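Minutes of the Room Working Meeting, April
Zosdale Building, Room 2
Start 2:00 p.m.

**Chair and minutes:** Baltazar Galindo
**Attending:** facilities lead; room users' representative; Wang (electrical); Tosine (floors); Konell (blinds), by phone for item 3 only
**Absent:** purchasing

## 1. Previous minutes

Accepted with one change. Under "Storage," the words "north wall" should read "wall by the door." The chair will reissue the corrected page. The action on the door closer is closed. The action on the spare keys stays open with facilities.

## 2. Scope

The chair restated what this group covers: daylight, the work surfaces, power and cable routes, and the floor. Heating and the corridor ceiling belong to the building meeting and were not discussed. The users' representative asked whether chairs fall in scope. They do, but only for their effect on the floor finish. Choice of chair stays with purchasing.

## 3. Window and daylight

Facilities reported light readings taken at tabletop height with the overhead lights off. The reading next to the glass was 2000 lux. At the wall by the door it was 300 lux. The users' representative said the difference makes screens hard to read in the early afternoon, and that people turn monitors sideways to get around it, which then puts the power leads across the work surface.

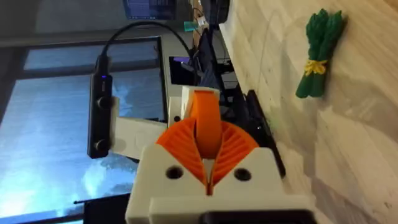 *Fig. 1. Window side of Room 2, with wooden tabletop and part of a monitor.*

Konell described two options:

- Roller blinds, one wide unit, manual chain. Lower price. Blocks the view when down.
- Roller blinds in separate sections, each with its own chain. Higher price. One section can be lowered without the others.

Facilities asked whether the brackets can be fixed without drilling the window frame. Konell said yes, if the wall above the opening is solid, and will confirm after a site check. The dark finish on the frame is to be left as is. No film or tint will be applied to the glass; the building owner turned this down in writing.

The chair asked for fabric samples in a light gray and an off-white. The users' representative would like a fabric that dims the daylight but does not black it out. Konell will send both with openness figures marked on the back of each sample.

**Decision:** separate sections preferred, subject to price. No order to be placed before the site check.

Konell left the call.

## 4. Work surfaces

The wooden tabletops will be kept. Replacement was priced last year and dropped. Discussion was limited to care and placement.

- Cleaning: damp cloth and neutral cleaner only. The spray in the supply closet is for glass and is to be labeled that way.
- Tape: residue has been reported on more than one surface. Paper tape only from now on. Facilities will remove the old residue and will test the remover on an underside first.
- Clamps: a pad is required between the clamp and the wood, top and bottom.
- Placement: the users' representative asked to turn the tables so that people sit side-on to the window. Wang noted that this would put the table ends farther from the wall outlets and would need longer leads unless the outlets move too.

The chair asked for the new table positions to be marked on the plan before anyone moves furniture. Facilities holds the current plan, revision 17.

**Decision:** side-on placement accepted in principle. To be drawn first and tried for one week before outlets are discussed further.

## 5. Cables and power

Wang walked the room before the meeting and presented notes. Main points:

- Leads should drop behind the work surface and run in a tray fixed to its underside. Loops hanging in open air should be tied back, with enough slack left for anything that has to move.
- Data and power should be kept in separate trays where there is space. Where there is not, a divider is acceptable.
- Power strips may not be plugged into other power strips.
- Every lead gets a tag at both ends. Wang will supply the tags. The users' representative asked that the tags carry a plain name as well as a number. Agreed.

Facilities asked about floor covers for leads that have to cross a walkway. Wang recommends a low rubber cover with beveled edges, laid loose. Tosine objected to rubber on the finished floor, as some compounds leave a dark mark that does not wash out. Wang will look for a cover with a non-marking base and pass the data sheet to Tosine before buying.

**Decision:** under-table trays approved. Floor covers on hold until Tosine has seen the data sheet.

## 6. Floor

Tosine reported on the condition of the light wooden floor. The light color is to be kept. Any touch-up product must be tested in the storage corner and looked at in daylight and under the overhead lights before wider use.

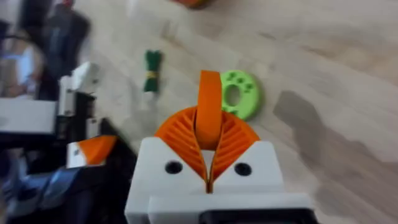 *Fig. 2. Floor in Room 2, item 6.*

Points raised:

- Wheels and feet: felt pads on all furniture without wheels. Soft-tread wheels on everything else. Hard plastic wheels are not allowed on this floor.
- Grit: a walk-off mat is needed at the door. Facilities has one in stock, but it is too thick for the door to clear. A thinner one will be ordered.
- Wet cleaning: the cleaning crew has been using a wet string mop. Tosine asks for a flat mop, well wrung out. Facilities will pass this on and replace the mop.
- Recoating: Tosine suggests one coat over the full floor with no sanding, and will quote. The room would have to be cleared and kept closed while the coat cures. The users' representative asked for written notice of the closure and for a place to put equipment in the meantime.

Galindo asked whether a partial recoat near the window would be enough. Tosine advised against it, as the edge of the new coat would show.

**Decision:** quote requested for the full floor. Pads and mat to go ahead now.

## 7. Order of work

Agreed sequence: blinds, then table trial, then trays, then floor coat. Wang asked for the trays to be fitted after the coat so that the tables only have to be handled once. Tosine had no preference. Left open until the quote arrives.

## 8. Actions

| Action | Owner |
|---|---|
| Reissue corrected page of last minutes | Galindo |
| Site check above window, price for sections | Konell |
| Fabric samples | Konell |
| Draw side-on table layout | Facilities |
| Tape residue, test and remove | Facilities |
| Tags and tray parts list | Wang |
| Data sheet for floor cover | Wang |
| Felt pads, thin mat, flat mop | Facilities |
| Quote for full recoat | Tosine |
| Spare keys (carried over) | Facilities |

## 9. Other business

The users' representative asked for a wall hook near the door for the dustpan. Facilities agreed.

Next meeting in the same room, at 2:00 p.m., once the recoat quote is in. Galindo will send the notice.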